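Unit 6 notes: Pricing rare materials

Be wary of any price given per gram. Skeda lists its aerogel beads at $924 a gram, but the smallest sale on its books was a few milligrams, and the buyer paid for testing too. Multiply a tiny sale up to a gram and you get a headline, maybe no market at all.

Flurnatley claims 278 orders for its doped diamond powder. It doesn't say how many were free samples. Read the Risusness data sheet before class and mark every figure that has no source. 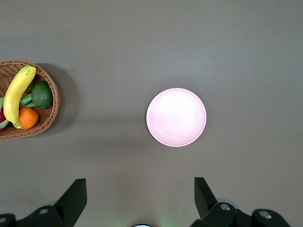
Why can a price per gram mislead when only milligrams are sold?

The figure assumes a full gram could be made and sold at the same rate, and small orders often include fixed costs.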